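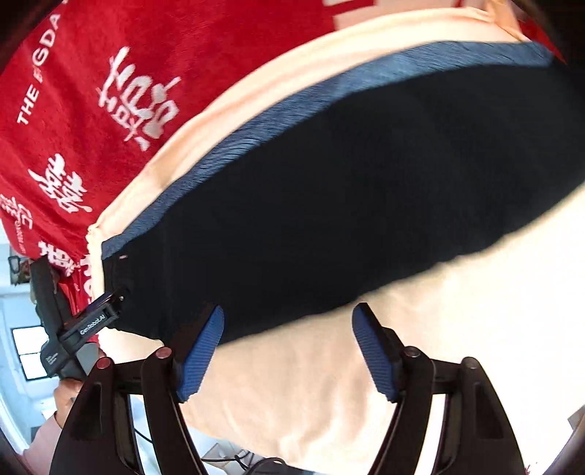 Shared Workshops Should Build for Laundry First

Opinion, by Femke Van Rooij
November 6, 2020

Members of shared workshops are often asked what a home robot ought to do. The usual answers are that it should fetch, greet or patrol. These are pleasant projects and they photograph well, but they have had more than their share of bench time. It is the position of this column that small workshops should put their effort into cloth, and into laundry in particular, and that they should do so with hand-held tools before anyone buys a motor.

Cloth is hard for plain reasons. A box has the same shape on Tuesday as it had on Monday. A black garment dropped across a pale sheet has no fixed shape at all, and its folds may be almost invisible to a camera. Put a printed plush blanket next to it and the program must decide which edges belong to a fabric and which are only ink. A person settles that question without noticing it. A builder who has never watched a program fail at it will tend to underrate the problem, and our project reports suggest that many do.

The workshop at Van Hecke began its laundry build in June. The group, led by Wouter Geerts, called it Adora and wrote down one rule at the start: every motion would be performed by hand, with a gripper held by a member, before any arm was allowed to repeat it. The rule was unpopular. Several members had joined in order to build arms. Elisa Santoro argued in writing that the hand stage would take the whole season, and her estimate was fair.

The hand stage did, however, change the design. The first plan called for hard fingertips, on the grounds that they were cheap to print. After 100 recorded attempts at lifting a hem from a bed, the members agreed that hard tips pushed the cloth ahead of them and gathered it into a ridge. Ribbed, softer pads were adopted. The opening between the fingers was also widened, and the cable was moved away from the side that faces the bedding. None of this would have been learned from a drawing.

Two objections deserve a reply. The first is cost. Lok-yiu Chung has pointed out that a workshop can spend a great deal on cameras and storage and have nothing that moves by itself. That is correct. Adora has spent 3,685 euros to date, and a visitor who expects a working robot will be disappointed. We hold that the money was well used, and that an arm bought early from Drolteck or Medex would have sat on a shelf while the same lessons were learned more slowly.

The second objection is that homes are too untidy to serve as test sites, and that work should stay at a clean table with a plain background. We disagree more firmly here. Bedding is layered. Colors clash, light from a window washes out one side of a sheet, and cables lie where they were left. A method that needs a cleared room asks the household to do most of the work in advance.

Anouk Smits has proposed that workshops in the region agree on a common list of 21 household fabrics, to be handled in ordinary bedrooms and reported in the same format, failures included. This column supports the proposal. It should be adopted at the next joint meeting, and workshops that want bench space for a greeting robot should be asked to wait until their share of the list has been filed.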